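Trendum two-arm table robot: open day review

Posted December 8, 2021 by Theophilus Darko

I went to the Trendum open day in October with one question, which was whether their two-arm robot is worth the money for a small training college like ours. We have 17 students on the automation course and one ageing single-arm machine, so a second robot has been on the wish list for a while.

The day was held at Genda, on the first floor, and parking was easy. You signed up for a slot of 23 minutes with one of the demonstrators. Mine was Benedicta Korletey, who knew the machine well and didn't read from a script. Coffee was free, sandwiches were not.

The robot is a pair of silver arms on a base, each ending in a gripper with black fingers. It works across an ordinary table, which suits us as we have plenty of those. The job on show was sorting: small soft pieces on a tray, and coloured plates behind it for them to go on. Each arm can work on its own piece at the same time.
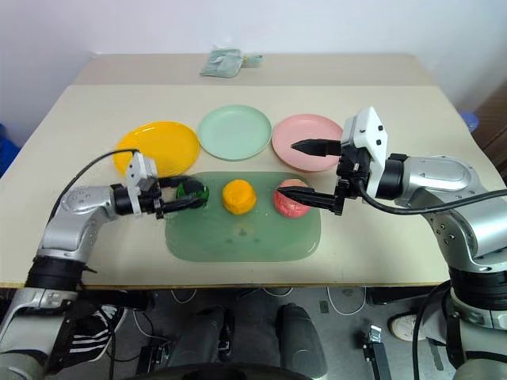

Soft items are a fair test. Anyone can pick up a steel block, but a squashy thing gives way when you close on it, and our old arm either drops it or flattens it. In my slot the left arm was the better of the two. It took its pieces cleanly and let go of them where it should. The right arm came in at a low angle and pushed one piece along before it got hold. Benedicta put this down to the finger settings and changed them while I was there, and the next few went better.

Speed is modest. If you have seen factory machines you will find it slow, though for teaching I would prefer that, as students can follow what each joint is doing. Noise was low enough to talk over.

The software is called Jurkerel. The menus are clear and the text is a decent size. Saving a routine took more steps than I would like, and there is no undo on the position screen - I asked twice. The printed manual runs to 400 pages and has no index.

My other complaint is the cables. They run along the outside of the arms, and I can see a student catching one with a sleeve. Thaweesak, who make a rival model, route theirs inside, but their gripper was poor with anything soft when I tried it last year.

Trendum quoted 60 days for delivery, with a day of training included. Spare fingers are sold in pairs only.

I have asked for a week's loan before we decide. For soft objects at table height it is the best I have tried so far, and I would go to the open day again, with my own sandwiches.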